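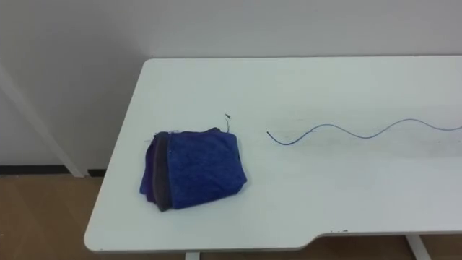 *Folded, on the table, 3/4/21. Blue one on top.*

**Microfiber towels – does folding them matter at all?**

**tirkley_garage**

Every cleaning blog I read says to fold your towels into a pad so you get more clean sides out of each one. Fine. But then they go on about folding them for storage too, edges matched up, sorted by color. I tried it with mine and you can see how well the edges match. Is there any point to this, or is it just so the shelf looks good?

**hondeo88**

Shelf looks good. I threw mine in a bin for years and they wiped the same.

**kulley_k**

I don't buy that. A bin with an open top collects grit, and grit is what scratches your paint. Fold them and put them in something with a lid.

**hondeo88**

So the lid is doing the work. You could ball them up under a lid and get the same result.

**kulley_k**

You could, and then you'd pull out three when you wanted one and drop two on the floor. I've done it.

**blackwood_dan_not**

Has anyone noticed the loose thread sticking up off the top edge of the blue one? And the edge on the purplish one looks frayed to me. I'd worry about that before I worried about folding. Those go in the wheel pile at my place.

**tirkley_garage**

It's one thread. I'll snip it. I'm not demoting a towel over one thread.

**blackwood_dan_not**

Snip it, don't pull it. I pulled one last August and opened up a hole along the hem. And there's a little dark bit on the table just off the stack. Could be thread, could be dirt. I'd wipe that off before it ends up in the pile.

**hondeo88**

We are now zooming in on crumbs.

**kulley_k**

That crumb is my whole argument though. Lint and grit get picked up from wherever you do your folding. A white table is good for it, you can spot the stuff. I'd move the cable out of the way too and give the whole top a wipe first.

**tirkley_garage**

OK, but has anyone tested this? I keep hearing that a towel is good for 400 washes if you store it right. Says who? The listing for mine promised 3000, which I believe even less.

**blackwood_dan_not**

Nobody is counting. They make up a number and print it. I toss mine when they stop grabbing water, and that has been roughly 2 years every time, folded or not.

**kulley_k**

Agree on the numbers. Still folding mine.

**hondeo88**

And fabric softener will ruin them long before a wrinkle does – can we at least agree on that?

**blackwood_dan_not**

Not sure I do. I used it by mistake once, ran them through again with plain detergent, and they came back fine.

**hondeo88**

One load proves nothing.

**tirkley_garage**

Neither does a bin. I'm going to fold half and leave half in a bag with a zipper and see which ones I end up reaching for. Thread is snipped, by the way.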